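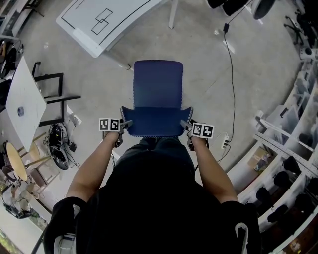
Last changed: June 2026 by Randi Eide

Ticket: Felta label printer prints everything twice
Status: Closed, reopened, closed
Opened by: Concetta Gentile, Shipping
Assigned to: Randi Eide

Reported problem
Every shipping label comes out in duplicate. Concetta asked for 200 labels and got 400, which she has kindly stacked on my desk. Restarting the printer did nothing. Restarting the PC did nothing, slowly.

First look
Print queue shows one job per order, so Plernon (our order software) believes it is innocent. Test page from the printer's own menu: one copy. Test page from the PC: 2 copies. Checked the copies setting in the driver. It says 1, with great confidence.

Things that did not help
Reinstalled the Felta driver. Swapped the USB cable for the one from the Öberg scale, then had to give it back when the scale stopped weighing. Updated the firmware, which took 16 minutes and changed the menu font.

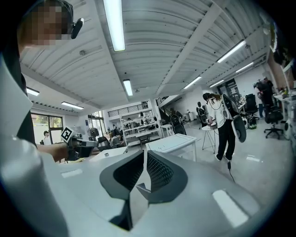 After the firmware I went through the port settings, where I should have started. The PC had the printer installed on two ports, and someone had set up printer pooling last December. Pooling is meant to share jobs between printers. Ours was handing each job to the USB port and then again over the network, to the same printer.

Fix
1. Open Printer Properties, Ports tab.
2. Clear "Enable printer pooling."
3. Leave only the USB port checked.
4. Clear the queue and restart the spooler.

Test order of 29 labels printed 29 labels. Closed.

Reopened
Concetta reports that labels now print once, but the return labels don't print at all. The Jivelik returns add-on had been pointed at the network port. Pointed it at the USB printer and sent a return label through. It printed. Once.

Comment from C. Gentile
Works fine now. What do I do with the spare labels?

Reply from R. Eide
Shred them, please. They have real addresses on them. And if anyone feels like turning pooling back on - open a ticket first.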